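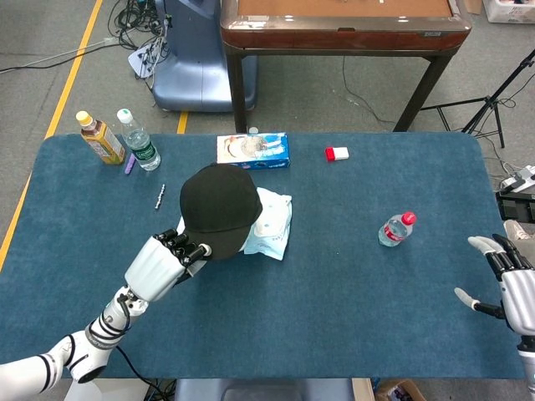 Black cap, wet wipes and drinks on the blue felt table, Werkwood common room.

2 min read

Werkwood has updated its guidance on shared tables in the common room. The main points are set out in this thread. The full notice, signed by Lindiwe Masilela, is posted beside the door.

1/ The felt-covered table is a shared surface. Members may set down personal items while they are in the room. Items remaining at closing time will be moved to the shelf in the Radebe corridor.

2/ Drinks are permitted on the felt provided they have a cap or lid that closes fully. Open cups should be kept on the counter. Felt holds sugar and tea stains for a long time, and the last professional cleaning took 47 minutes for this table alone.

3/ Caps and hats are the items most often handed in. In July, the lost property register reached 877 entries since the room opened, and 94 of them were for headwear. Members are asked to write a name inside the band.
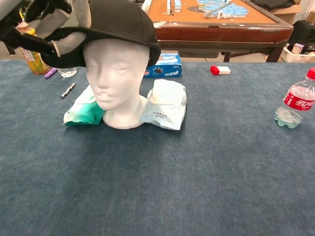 4/ Hats keep their shape best when they are stored on a form. Werkwood has placed a foam head in the common room for this purpose, and any member may use it. A baseball cap like the black one should sit level, with the brim clear of neighboring items. Packs of wipes may stay beside the base, where they are easy to reach. Please do not pin anything to the foam.

5/ Wet wipes are provided for hands and for hard surfaces only. They should not be used on the felt, where they leave lint and raise the nap. A soft dry brush is available from Tumelo Mthembu at the front desk.

6/ The mahjong table is reserved for play. Bags, coats and bottles should not be placed on it, including between games. Tiles may be left out if the same group is returning within the hour.

7/ Small metal parts, markers and erasers found on any table should be placed in the tray at the front desk. They will be kept for 2 weeks.

8/ Questions about the notice may be sent to Nosipho Dlamini. Requests to reserve the mahjong table continue to go through Rommel Abella.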